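周一跑了一趟Skonano的双臂操作实验室，回来路上在车里记的，先发出来，错字以后再改。

去的目的很窄：看人家的操作规程怎么写、怎么执行。我们自己那份规程是六月定的，抄了一半机床车间的，用起来处处别扭。Jitico这边一共去了两个人，我和Gilmar Evangelista。接待的是Vasanthi Gounder，管现场规范，话不多，问什么答什么，材料给得很痛快。

先进门登记，换鞋套，手机可以带，闪光灯不许开。签一张单子，正反两面，正面是访客须知，反面是急停位置图。签之前她要你指一遍急停在哪，指错了重来。Gilmar指错了一次。

然后看工位。三面围挡，前面敞开，双臂装在前沿的铝轨上，轨上固定底板，底板上立臂。围挡内壁全贴人字纹，灰白相间，看久了眼晕。规程里对围挡有单独一节：纹样不得局部更换，破损要整面换，换完重新登记工位版本号。我们那边是哪块坏了贴哪块，难怪两个月前的数据和现在的对不上。

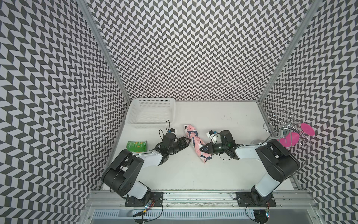 规程本体叫Valto，第三版，6章，附录比正文厚。挑几条记：

一，人手进围挡之前，两臂必须停在停靠位，操作员口头报"停"，第二个人复述。只有一个人在场时不许伸手进去，东西掉了也先放着。问过她一个人值夜班怎么办，答：夜班不开工位。

二，物品摆放。每次任务有一张物品卡，写明台面上允许出现什么，包括不参与任务的东西。背景物也算物品，也要上卡，也要有编号。这条我们完全没有，我们是桌上有啥算啥。

三，软的东西单独一类，布、伞、袋子都在里面。夹持力上限另设，下压也有上限，夹住以后先停一下再提。规程原话是"先确认夹持，后改变高度"。理由她讲了一串，布会卷进指缝，伞骨会顶住夹爪，袋子会突然滑脱。Gilmar问上限具体多少，她说按夹爪型号查附录，不背数字，背了容易记串。有道理。

四，线缆。腕部线必须留弧，弧的最小尺寸在附录里，开工前两臂各走一遍全行程，盯着线看，不看臂。这个我们也做，但没写进去，靠老人带新人，新人一多就漏。

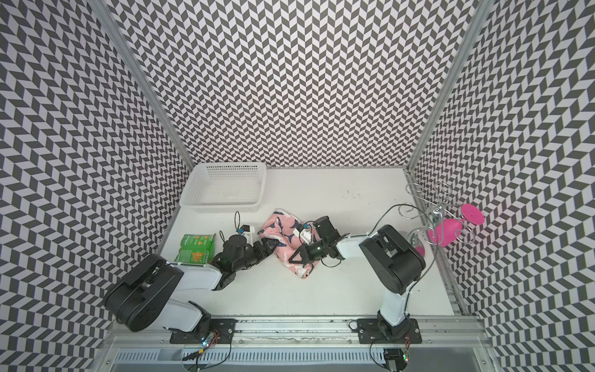
五，中止。出现下面任一种就停：夹爪碰到卡上没写的东西；软物挂住夹爪超过规定时间；操作员自己觉得不对。最后一条写得很松，不需要理由，也不追究。记录表上有一栏就叫"觉得不对"，打勾即可。翻了去年的汇总，312次中止里87次勾的是这一栏。比我想的多得多。

Gilmar不太赞成，觉得这样会把数据切碎。两人在走廊里争了几句，她的意思是切碎了可以扔，手夹了没法扔。没争出结果，我倾向她那边，不过我们产量压力大，回去得算一笔帐。

六，台面清洁。每班开始前擦一遍，擦完用腕部相机各拍一张存档。碎屑、划痕允许存在，但要如实记，不许修图，不许中途补擦。中途擦了等于换工位版本，前后数据要分开放。这条执行起来最烦，她也承认，说新来的人十个里有八个头一周会顺手擦掉。

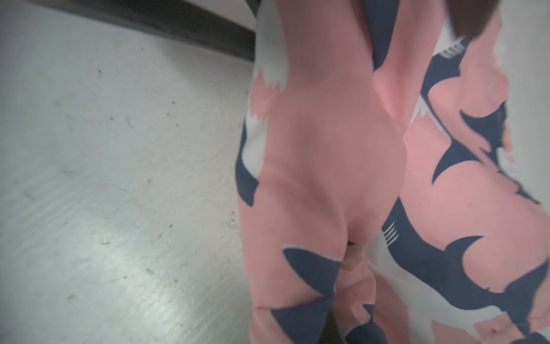
腕部相机近景：粉底鲨鱼纹布料，左侧台面可见几处深色碎屑

腕部相机的标定也归规范管。满1,000次任务强制复标，不到数也要每月复标一次，取早的那个。撞过一次，不管轻重，当场复标。标定记录和物品卡订在一起，纸的。问为什么不用系统，答系统有，Achari给做的，纸的是给现场看的，停机的时候屏幕不一定亮着。

中饭在楼下吃的，面条，咸。饭后看培训间，不大，一块白板，一套拆下来的夹爪给新人练手感。上岗前要过三关：笔试，看别人做一整班，别人看他做一整班。笔试题没让带走，扫了两眼，大半是"这种情况下先做什么"，没有背定义的。比我们那套强，我们第一题还在问自由度。

没看成的：夜间断电后的恢复流程，说那天不方便演示。还有他们换夹爪后怎么重新核夹持力，只听了个大概，笔记上写的是"先空夹再试夹"，后面字认不出来了，等Gilmar的笔记对一下。

回来要做的，先列着：
物品卡，马上做，背景物也编号。
围挡纹样改成整面换，库存先查。
线缆那一条补进规程。
"一个人不伸手"写到第一页，字号放大。
"觉得不对"那一栏，下周会上讨论，估计要吵。
班前擦台面加拍照存档，先在一个工位试行。

Vasanthi答应把附录目录发过来，正文不外传，目录可以。收到了再补一篇。有谁手上有别家的软物夹持规范，不管新旧，麻烦转我一份。

2019年12月23日

Jitico 现场规范组 | 联系我们 | 版权所有，转载请注明出处 | 返回顶部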